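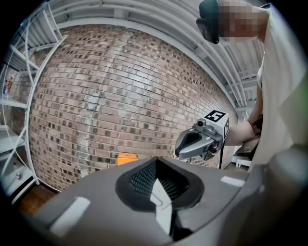 Short sleeves are best for workshop jobs.

Workwear: washing, mending and getting marks out

Posted January 25, 2021 by Purificación Gallardo

Clothes worn for work at a bench get three kinds of dirt on them: grease, glue or paint, and plain dust. Each needs treating differently, and most of the damage is done by putting everything straight into a hot wash. The tips below are the ones I use at home. I have added a few sent in by readers after the November page on aprons.

Before you wash

Empty the pockets and turn them inside out. Screws and pencil stubs mark the drum, and a single forgotten tissue will cover a dark load in bits. Shake dusty things outdoors. If there is sawdust in the seams, an old toothbrush will shift it while the cloth is dry. Once it is wet it packs down and stays put.

Do up zips and hooks. Leave shirt buttons undone, as the holes stretch if they are pulled about in the wash.

Keep work clothes apart from the rest of the laundry. I have a lidded bin by the back door for mine and run a load when it is two-thirds full.

Grease and oil

Do not rub. Lay the stain on a folded kitchen towel and press a second one on top, changing both until nothing more comes out. Then put a few drops of washing-up liquid on the mark, work it in with a fingertip and leave it for half an hour. Rinse from the back of the cloth with warm water.

For an old stain, cover it with bicarbonate of soda overnight and brush off before you start with the washing-up liquid. You may have to do the whole thing twice. Check the mark while the cloth is still damp and never tumble dry a shirt with grease left in it, as the heat sets it.

Glue and paint

White wood glue comes out with warm water if you catch it soon. If it has dried, soak the patch for an hour and pick at it with a blunt knife. Superglue is best left to harden fully. Crack off what you can by bending the cloth, and accept that the rest may be there for good. Acetone works on plain cotton but will melt some man-made fibres, so test it on an inside seam.

Emulsion paint should be rinsed under the cold tap the same day. Gloss needs white spirit, used outdoors or by an open window. Let the cloth air until the smell has gone completely before it goes anywhere near a machine or a dryer, because the fumes can catch fire. The same goes for any rags you used. Spread them flat outside to dry. Rags with linseed oil on them can heat up and catch light by themselves if left in a heap.

White shirts

Whites go grey from too little water and too much powder. Fill the drum loosely and measure the powder. Soak yellowed collars and underarms in oxygen bleach and warm water for an hour or two, following the amount on the tub, then wash as the label says. Do not use chlorine bleach on sweat marks. It often makes them yellower.

Dry whites outside when you can. Sun does more for them than anything in a packet.

Mending

Mend before washing if there is a tear, as a small one will be a large one by the end of the spin. An iron-on patch is fine at the elbow, but it needs a row of stitches round the edge to last. On knees I put the patch inside and sew through both layers.

Cuffs that hang loose are a hazard near anything that turns. Cut them off above the elbow, fold the edge over twice and stitch it down. Aurelio Villalobos wrote in to say he does this with every long-sleeved shirt once the cuffs fray, and gets another couple of years out of each.

Replace a missing button the same evening. I keep a card of plain ones with a threaded needle stuck through it on the shelf above the machine.

When to give up

Once the cloth at the shoulders is thin enough to see light through, stop mending. Cut off the buttons, cut the back and front into squares and keep them for polishing. Seams and collars scratch, so those go in the bin.

Next page: cleaning and storing leather gloves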